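**Lomholm parts store moves small stock to plastic bins**

Jul 5, 2025 – The Lomholm parts store has finished moving its small stock out of cardboard cartons and into plastic storage bins, yellow ones included. The changeover began in March with the fasteners and cable fittings, and now covers 1,000 stock lines.

Stores supervisor Philomena Acheampong said the cartons had been failing at the base seams, mostly in the lower bays where the concrete floor sweats in winter. Mixed stock was the larger cost. At the last carton-based stocktake, 38 lines were found to hold at least one item belonging to a neighbouring line.

Under the new layout each line has its own bin, and the bin number replaces the old aisle-and-shelf code on pick slips. Part-bags are to be emptied into the bin when opened. Sealed bags stay sealed and go underneath. Maximum gross weight is 10 kg per bin, and anything heavier remains on the pallet racking by the eastern roller door.

The bins were supplied by Dokow under a standing order. Label stock is from Opoku, in the matt finish, after a gloss sample proved hard to scan under the bay lights. Groltasico, which runs the stock ledger, has loaded the new bin numbers. Old codes will still resolve at the counter terminal, but will not print.

Grímur Skov, who drew up the layout, said 19 lines had yet to be given a permanent position. Most are long items – threaded rod, conduit offcuts, cable tray covers – that do not fit any bin in the current range. These are being held in the cage and must be signed out by hand.

Bins should not be stacked while in use. Empty bins go back to the trolley at the end of bay two, with the old label peeled off completely, as residue has already caused two misreads. Damaged bins can be left at the counter with a note of the bin number. Requests for extra bins go to Acheampong on the usual form, with the line number and expected quantity filled in.
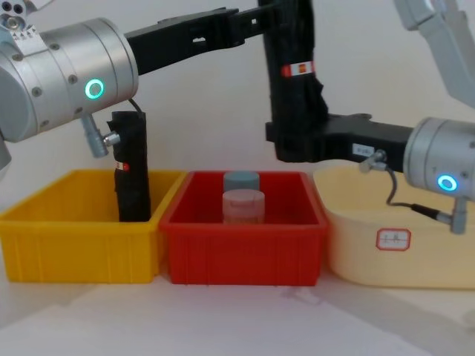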